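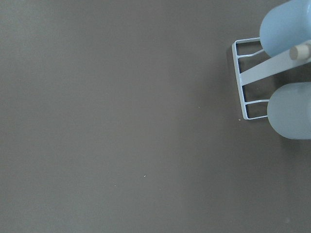

6. First Use, Taste Checks and Descaling

This section applies to the Grateo kettle with the separate heating base. It replaces the leaflet in the box, which promises "pure taste from the first cup." We would not count on that. New kettles often taste of the factory, and the leaflet gives you no way to check.

6.1 Before the first boil

1. Take out all packing, including the cardboard ring under the lid. It is easy to miss.
2. Wipe the outside with a damp cloth. Do not put the kettle or the base in water.
3. Set the base on a flat, dry surface with the cord clear of the edge.
4. Fill to the upper line with cold tap water. The leaflet suggests bottled water. We found no reason to spend the money on water you are going to pour down the sink.
5. Boil, let stand until cool enough to handle, and empty through the spout.
6. Repeat steps 4 and 5, so that you have done two full boils.

CAUTION: Keep the lid shut while boiling. The switch depends on steam reaching it, and with the lid open the kettle may not turn itself off.

NOTE: The Skilard lid filter sold as an extra catches loose flakes of scale. It does not soften water, whatever the sleeve seems to hint at.

6.2 Taste check

Smelling the kettle is a poor test. Steam carries odors from the lid seal that may never reach the water. Use two plain cups of the same kind, with no trace of soap left in them.

1. Boil a half kettle of fresh water.
2. Pour one cup from the kettle.
3. Heat the same amount of water in a clean saucepan and pour the other.
4. Let both cool until they are safe to sip.
5. Have someone else hand you the cups without saying which is which.
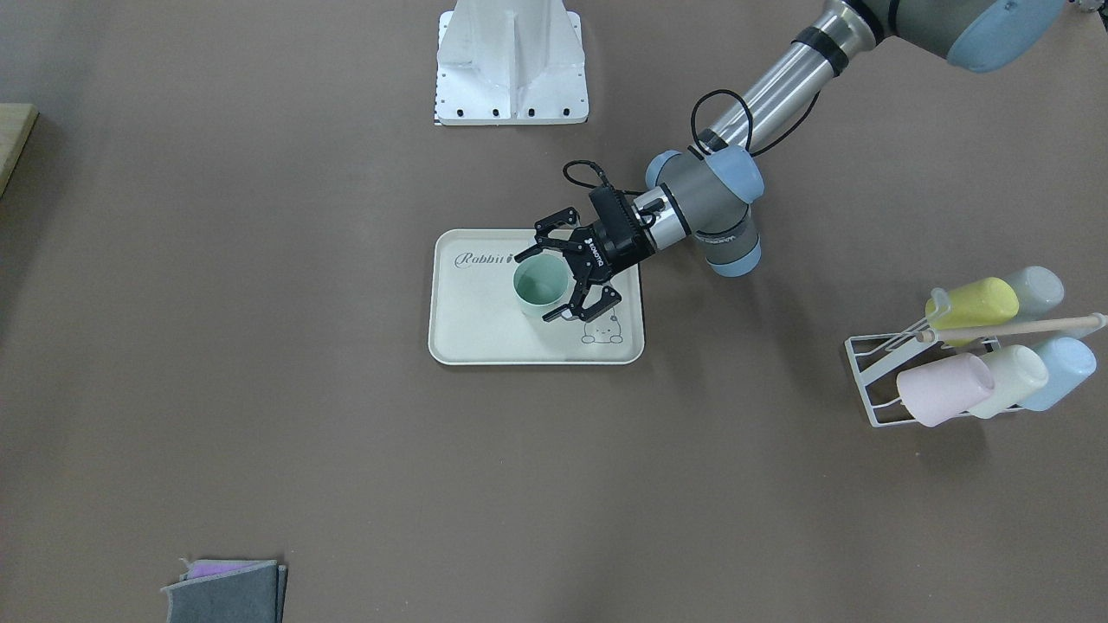 Fig. 6-1. Cup, pale green, on tray.

If you can't pick out the kettle water, stop there. If you can, do one more boil and try again. Montri Nilsuwan, who wrote the first version of this section, recommended a spoonful of baking soda at this point. We tried it and could taste only the baking soda, so the step has been dropped.

6.3 Descaling

The indicator light on the base is a timer. It comes on every 28 days whether you have boiled the kettle daily or left it in a cupboard, and it knows nothing about your water. Look inside instead. Descale when you see a chalky layer on the floor of the kettle — a few white specks are not a fault.

1. Unplug the base and take the kettle off it.
2. Mix white vinegar and cold water in equal parts, enough to cover the scale.
3. Leave to soak for an hour. Do not boil the mixture.
4. Empty, rinse well, and wipe out anything soft with a cloth.
5. Boil one kettle of plain water and throw it away.

CAUTION: Never mix vinegar with bleach or with a shop-bought descaler.

Warno descaling sachets also work. Edeltraud Prantl ran them against vinegar on two equally scaled kettles and saw no difference afterward except in the price. The claim on the packet that regular use "extends kettle life" comes with no figures, so treat it as advertising.

6.4 If the light stays on

Hold the base button down for six seconds and release. If the light comes back at once, unplug the base, wait a minute, and try again. A light that still won't clear does no harm, and the kettle can be used as normal. Benavides handles returns, but keep the receipt; their form asks for it twice.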